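Arm stops partway when the other arm starts moving
Posted by estley_bench, 2 November 2018

We have a two-arm setup sorting fruit between plates and a basket. On its own, each arm runs the job all day. When I run both, the left arm stops partway through its return move and the controller logs code 585. It happened 9 times last week. The arm holds its position when it stops and I can clear the code and carry on, but I don't like clearing something I don't understand.

I have swapped the arm cables over and the fault stayed with the left arm. Payload is set correctly and the speed is low.

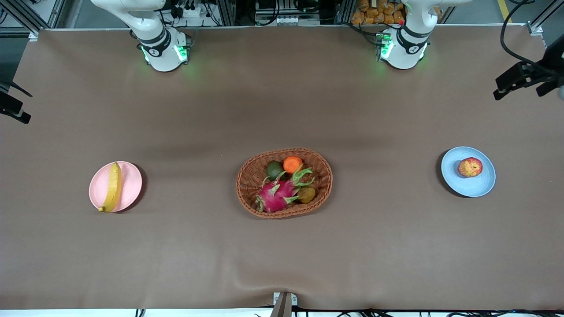
Does clearing the code also reset the safety zone?

Clearing only removes the message and lets the arm move again. The zone stays as it was last saved, so if the zone is wrong the arm will stop in the same place next time.

Grirkorberg
We had this in July. Both arms were using the same shared zone, and the second arm to reach it was stopped. Open the zone page and check whether the overlap box is bigger than it needs to be. Ours was 7 cm too wide on one side. Keep people out of reach while you test, and run at the lowest speed for the first go.

Sitthichai
Could be the power supply. Try another socket.

Arska
I'd look at the zone before the power. A supply fault on ours gave a different code and dropped both arms out together. Also check that both controllers have the same software version. Mine were 2 versions apart after an update and the left one was reading an old zone file. Save a copy of the file before you change anything.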